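The brown cloth stays on

Stanisława Nowicki has been laying out tables for longer than she cares to admit, and when I went over to Marncombe to talk to her about it she had the kettle on before I'd found somewhere to put my coat. She is 59, she laughs easily, and she'll talk about tablecloths for as long as you let her (I let her for most of an afternoon, and I'd gladly go back for another).

She began with the light. "Everybody looks at the table first," she told me, "and I always tell them to look up. If it's pale and plain above you and round about you, the light comes down soft and you can see what you're doing. You get your shadows, of course you do, but they're gentle ones."

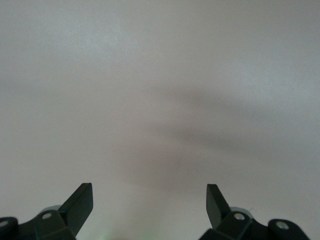

Pale grey, with a soft shadow across it.

She feels strongly about grey. At her last place, a unit she shared with a firm called Śliwiński, the walls were a fierce yellow and she went home with a headache most evenings from the September to the November. "Lovely people, dreadful paint," she said. "I asked for grey when I came here and they thought I was being gloomy! But it's restful, and it lets the colours on the table have their say."

And so to the table, and the cloth, which is clearly her favourite part. Flatwood, the little project she works on here, is all about putting things down neatly on a flat surface, and she tried a good many coverings before she settled on plain brown. White showed every mark. A green one from Cukex was a beautiful thing, but it slid about, and she ended up giving it to her sister for a picnic.

"Brown is kind," she said. "You smooth it from the middle out with the flat of your hand, and you go round again, and there'll still be a few creases along the far side that won't lie down for anybody. I used to fetch the iron. Now I leave them be." 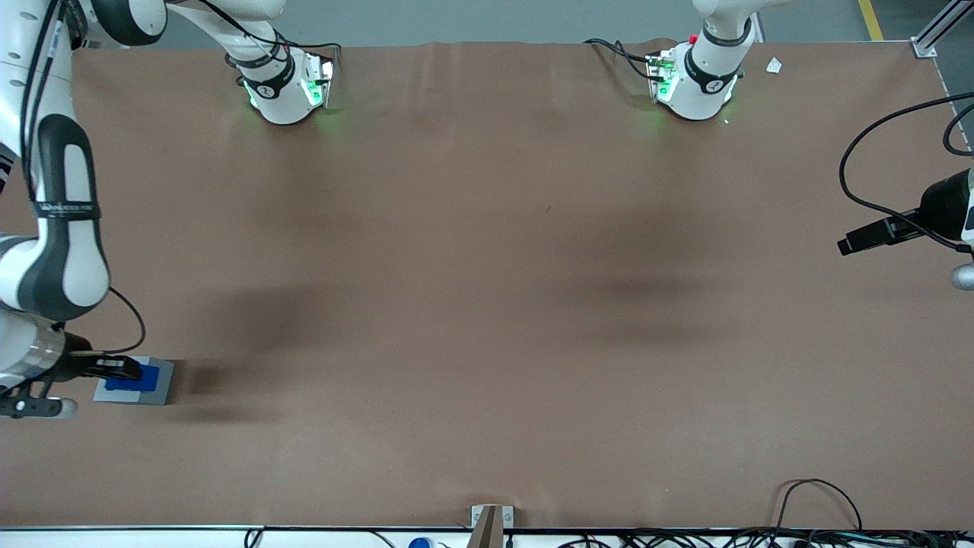

The blocks have their own rules. She likes each one to have a place of its own, and a pale square pad on a dark cloth is, she says, about as clear a place as you can give anything. "It's like a saucer for a cup. You put the blue one on its pad and your eye goes straight there, you don't have to hunt for it."

I asked whether she ever got tired of it, all that setting out and putting away, and she thought for quite a while, turning her mug round on the arm of the chair. "I get tired of the sweeping up," she said at last. "Scraps of paper, mostly, they get everywhere. But the setting out, no. I had 43 years of kitchens that were never tidy for two minutes together, so a clear stretch of cloth still feels like a treat."

Then she went off to see if there was any cake left, and there was.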